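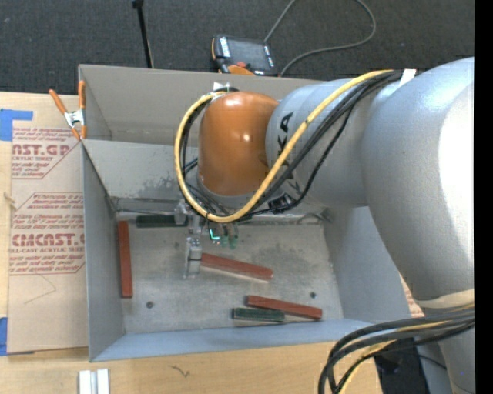
Can the planner pick from a bin when parts lie against each other or close to a wall?
Ganora plans for touching parts and wall contact by default, and it drops any grasp whose approach would bring the gripper body into the bin model.

Ganora Bin Planner 2

By the Flalora product desk
January 25, 2023

Ganora is a grasp and motion planning package for single-arm bin picking. It takes a depth image and a bin model, ranks grasp candidates, and returns a joint path to the controller.

Rectangular blocks are the simplest case and the one most users start with. Two blocks lying side by side leave no gap for a finger on the shared face, so the planner looks for free faces first. If neither block has a usable pair, it proposes a push – a short lateral move along the floor of the bin – and requests a new image.

Cables are modeled as a swept envelope around the wrist. The user sets the envelope radius once per tool. Paths that turn the wrist past the cable limit are discarded before collision checking.

Specifications

Candidates per cycle: up to 2000
Candidates sent to full collision check: 20
Maximum approach tilt from vertical: 45 degrees
Bin models: open rectangular, straight or sloped walls
Output: joint path or Cartesian waypoints
Robot interface: Bondarchuk driver, sold separately

Clamps and other hardware on the bin rim must be entered as keep-out boxes. The planner does not detect them from the depth image. Holes in the floor can be masked in the bin editor.

Projects saved in version 1 open without conversion. Grasp tables exported from Grorivham need the import tool, included since the December release.

Filed under: Software > Motion Planning > Bin Picking

Comments

tblock_fixture: Does the push move respect the keep-out boxes? Ours ran close to a clamp.

Flalora support: It does, but the boxes have no default margin. Set one under Bin > Clearance.

rowcell: The cable envelope took two tries to get right. Sloped walls worked the first time.

mk_integration: Would like the tilt limit per bin instead of per tool.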